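**PRESSEMITTEILUNG**

# Valdebenito: neues Live-Album "Nachtzug Bestitz" ab Januar bei Wostadton

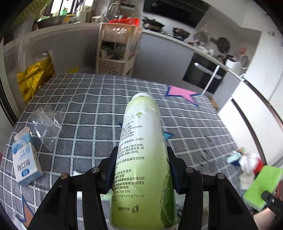 *Grün-weiße Flasche mit chinesischem Etikett*

Bestitz, 15. Dezember 2008. Das Label Wostadton veröffentlicht im Januar das erste Live-Album des Quartetts Valdebenito. 16 Stücke, 76 Minuten, eine CD. Dazu Vinyl als Doppel-LP, Auflage 510 Stück, von Hand nummeriert. Parallel geht die Band auf Tour, sieben Konzerte, Auftakt in Bestitz.

Aufgenommen wurde im Herbst im Studio Dastisetti, vor Publikum, an zwei Abenden hintereinander. Kein Klick, keine Overdubs, keine Kopfhörer. Die Band saß im großen Raum im Halbkreis, die Zuhörer auf Klappstühlen direkt davor. Wer genau hinhört, findet einen Huster im vierten Stück und eine Straßenbahn in der Ballade "Fünf vor Zwölf". Beides ist dringeblieben.

## Zur Musik

Blues, und zwar der langsame. Valdebenito spielen in der Besetzung Gitarre, Mundharmonika, Kontrabass, Schlagzeug, gesungen wird deutsch und spanisch, manchmal beides in derselben Strophe. Neun Eigenkompositionen, der Rest Traditionals, die das Quartett schon seit den ersten Clubabenden im Programm hat. "Hafer und Salz" dürften Stammgäste kennen, live jetzt fast doppelt so lang wie auf dem Debüt. Neu sind "Mantel", "Calle sin luz" und das Instrumental "Kellertreppe", bei dem die Mundharmonika über einen Gitarrenverstärker aus den Fünfzigern läuft.

Das Titelstück "Nachtzug Bestitz" steht am Ende. Elf Minuten, Shuffle, langes Bass-Solo. Entstanden ist es auf der Rückfahrt von einem Konzert, das wegen Stromausfall nach drei Liedern vorbei war.

"Wir wollten eine Platte, die so klingt wie ein Mittwoch im Club, wenn die Leute still werden", heißt es von der Band. "Im Studio haben wir das zweimal versucht und wieder gelöscht. Mit Publikum ging es sofort."

## Zur Aufnahme

Gemischt und gemastert ebenfalls bei Dastisetti, komplett analog, halbzöllige Bandmaschine. Die Vinylfassung wurde vom Originalband geschnitten und hat eine etwas andere Reihenfolge als die CD, damit die langen Stücke nicht ganz innen auf der Seite liegen. Beim Schnitt ging eine Lackfolie kaputt, deshalb kommt die LP erst gegen Monatsende. CD wie geplant zu Monatsbeginn. Wir bitten Händler und Vorbesteller um etwas Gedult.

Das Klappcover enthält die Texte mit Übersetzung in beide Richtungen sowie einen kurzen Aufsatz zur Geschichte des Clubs in Bestitz. Der CD liegt dasselbe als Faltblatt bei, leider in recht kleiner Schrift.

## Tour im Januar

Sieben Termine, durchweg kleine Häuser. Die vollständige Liste mit Anfangszeiten geht den Redaktionen gesondert zu, zwei Verträge sind noch nicht zurück. Fest steht:

- Auftakt Bestitz, Kulturkeller, Einlass 19.30 Uhr
- Abschluss wieder im Studio Dastisetti, bestuhlt, nur Vorverkauf
- Bei allen Konzerten dazwischen Abendkasse, keine Reservierung

Die Doppel-LP gibt es am Merchandise-Stand erst ab der zweiten Tourhälfte. CD überall. Im Vorprogramm spielen jeweils Musiker aus der Stadt, Bewerbungen dafür sind abgeschlossen, bitte keine Demos mehr schicken.

## Über Valdebenito

Gegründet als Hausband eines Clubabends in Bestitz, anfangs zu dritt und ohne Schlagzeug. Nach dem ersten Album folgten Auftritte in Spanien, Österreich und Dänemark, meist in Clubs, vereinzelt auf Festivals. Das zweite Album erschien ausschließlich auf Vinyl und ist vergriffen. Eine Neuauflage ist in Planung, Termin offen.

## Über Wostadton

Unabhängiges Label für Blues, Folk und angrenzendes. Eigenvertrieb und Mailorder, seit diesem Jahr auch digital. Für das Frühjahr sind zwei weitere Veröffentlichungen vorgesehen, Infos dazu folgen in einer eigenen Meldung.

## Hinweise für die Redaktionen

Rezensionsexemplare (CD im Pappschuber, ohne Faltblatt) gehen ab sofort raus. Bitte bei der Bestellung Medium und geplanten Erscheinungstermin angeben. Vinyl können wir bei dieser Auflage nicht bemustern. Für den Hörfunk liegt eine gekürzte Fassung von "Nachtzug Bestitz" vor, 3:50, GEMA-Angaben auf der Hülle.

Interviews: vor der Tour nachmittags am Telefon, während der Tour nach dem Soundcheck. Anfragen zu Gästeliste und Fotoakkreditierung spätestens zwei Tage vor dem jeweiligem Konzert. Fotografiert werden darf während der ersten drei Stücke, ohne Blitz.

Abdruck frei, Beleg erbeten.

Kontakt: Wostadton, Pressestelle, Bestitz
Büro zwischen den Feiertagen nicht besetzt, Mails werden gelesen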